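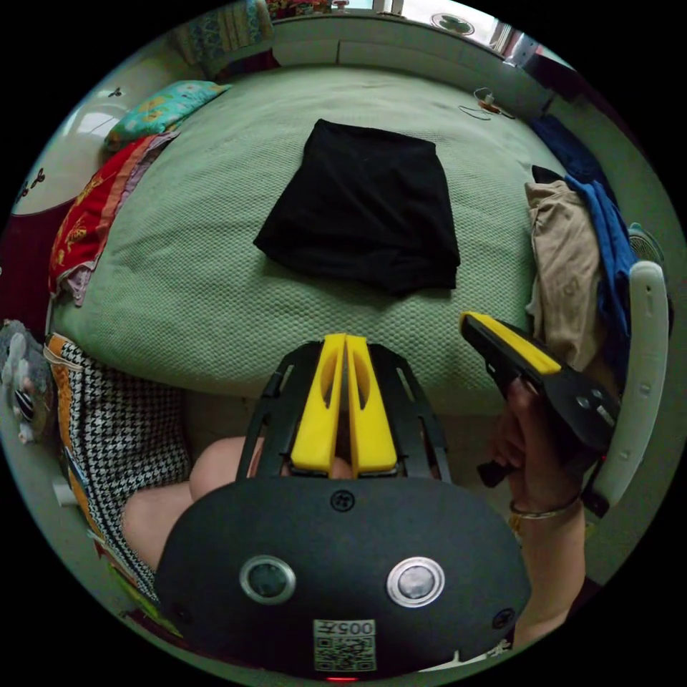

Warum brauchen Roboter Regeln?

Damit sich kein Mensch an ihnen verletzt und damit alle wissen, wer aufpassen muss. Ein Roboter merkt nicht von selbst, dass ein Finger im Weg ist. Das müssen Menschen vorher bedenken, und was sie bedacht haben, schreiben sie als Regel auf.

Vielleicht kennst du Regeln vom Schwimmbad: nicht rennen, nicht vom Rand springen. Bei Robotern ist es ähnlich. Einige Regeln gelten in vielen Ländern auf der ganzen Welt. Man nennt sie Normen. Eine Norm ist ein Text, in dem Fachleute gemeinsam festgelegt haben, wie man etwas gut und sicher macht. Andere Regeln gelten nur in einer einzigen Werkstatt und hängen dort auf einem Blatt Papier an der Tür.

Wie lernt ein Roboter, Wäsche zu falten?

Ein T-Shirt ist für einen Roboter sehr schwierig. Ein Würfel bleibt immer ein Würfel, aber ein Stück Stoff sieht jedes Mal anders aus, wenn man es hinlegt. Darum machen Menschen die Arbeit zuerst vor. Sie nehmen in jede Hand einen Greifer und falten damit, so wie der Roboter es später tun soll. Die Kameras am Greifer nehmen auf, was geschieht. Aus vielen solchen Aufnahmen lernt dann ein Computerprogramm.

In Brestden arbeitet eine kleine Gruppe, die solche Aufnahmen sammelt. Das Projekt heißt Andetti. Nives Carbone leitet es, und sie hat mit ihren Kolleginnen fünf Regeln aufgeschrieben. Gefaltet wird in ganz normalen Wohnungen, auf dem Bett oder auf dem Tisch. Auf dem Bett mit der hellgrünen Decke liegt zum Beispiel ein schwarzes Kleidungsstück, gefaltet, und die gelben Finger des Greifers zeigen zu ihm hin. 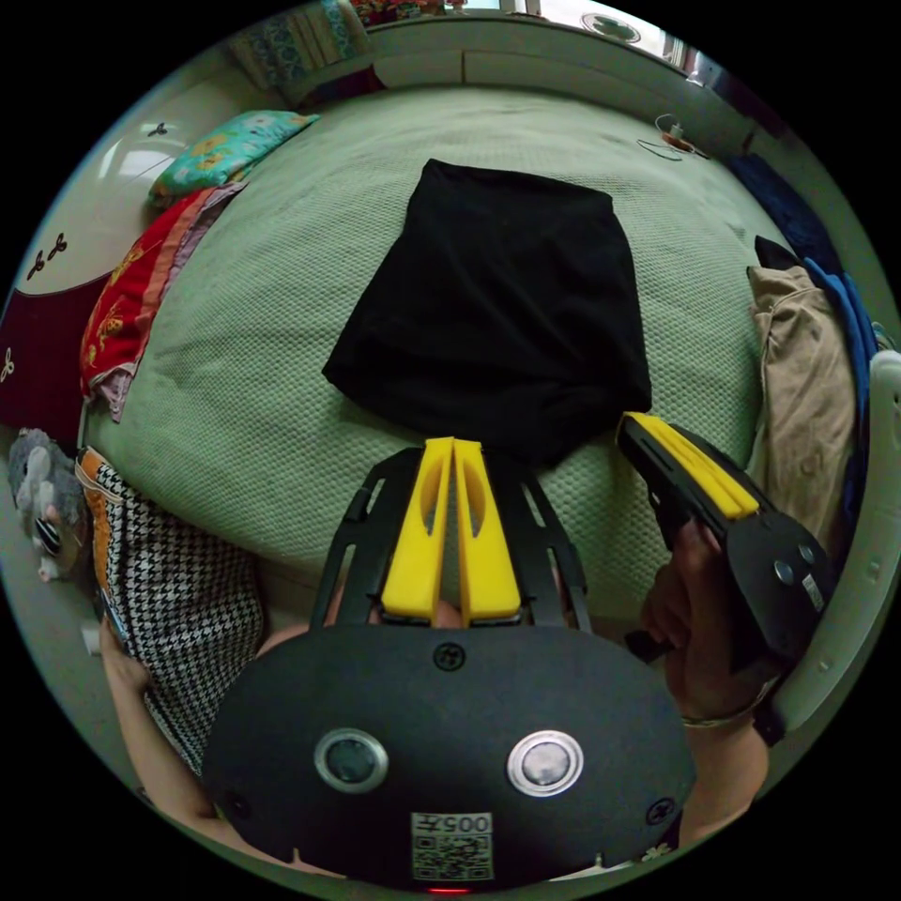
Die fünf Regeln von Andetti

1. Zuerst fragen. Wer in einer Wohnung aufnimmt, braucht die Erlaubnis von allen, die dort wohnen. Auch Kinder werden gefragt. Wenn ein Kind Nein sagt, dann bleibt sein Zimmer zu.

2. Finger weg von den Greiferfingern. Ein Greifer kann zwicken. Man fasst ihn nur am Handgriff an, und niemand hält seine Hand zwischen die gelben Teile, auch nicht zum Spaß.

3. Jeder Greifer hat ein Schild. Auf dem Schild stehen Zeichen und ein QR-Code. So kann man später herausfinden, mit welchem Gerät eine Aufnahme gemacht wurde. Falls ein Gerät einen Fehler hat, weiß man gleich, welche Aufnahmen man noch einmal prüfen muss.

4. Pause machen. Nach 74 Aufnahmen ist für diesen Tag Schluss. Müde Arme machen ungenaue Bewegungen, und der Roboter lernt sonst die ungenauen Bewegungen mit.

5. Nichts Geheimes aufnehmen. Briefe, Ausweise und Familienfotos kommen vorher in eine Schublade. Ein Kissen oder ein Kuscheltier darf liegen bleiben, wenn der Besitzer einverstanden ist.

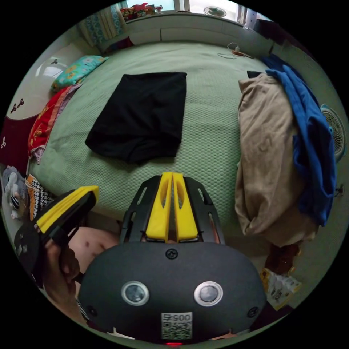 Foto: Projekt Andetti / Rosalba Palumbo

Über die fünfte Regel hat die Gruppe am längsten gesprochen. Stelios Moschos wollte am Anfang alles wegräumen. Gemma Guerra war dagegen. Ein Roboter, der nur leere Betten gesehen hat, kommt in einem richtigen Schlafzimmer nicht zurecht, meinte sie. Bei einem richtigen Bett liegt eben noch anderes: ein Kissen mit Blumen, ein Kabel, ein Haufen Kleider an der Seite. Jetzt gilt also: Das Private kommt weg, das Gewöhnliche bleibt.

Und wenn jemand eine Regel vergisst?

Dann wird die Aufnahme gelöscht. Das ist schade um die Arbeit, aber geschimpft wird nicht. Man schreibt in ein Heft, was passiert ist, und jeden Mittwoch liest die Gruppe das Heft zusammen durch. Manchmal wird danach eine Regel geändert. Die vierte Regel hatte früher keine Zahl, da stand nur »genug Pausen«. Darunter hat sich jeder etwas anderes vorgestellt.

Wörter zum Merken

Greifer: das Werkzeug, mit dem ein Roboter etwas anfasst. Manche Greifer kann auch ein Mensch in der Hand halten.

Norm: eine Regel, auf die sich viele Fachleute geeinigt haben.

Einwilligung: ein anderes Wort für Erlaubnis. Man darf sie auch wieder zurücknehmen.

Zum Ausprobieren

Lege ein T-Shirt auf dein Bett und falte es nur mit zwei Wäscheklammern, in jeder Hand eine. Deine Finger dürfen den Stoff nicht berühren. Schreibe danach mit einer Freundin oder einem Freund drei Regeln auf, die dabei für alle gelten sollen.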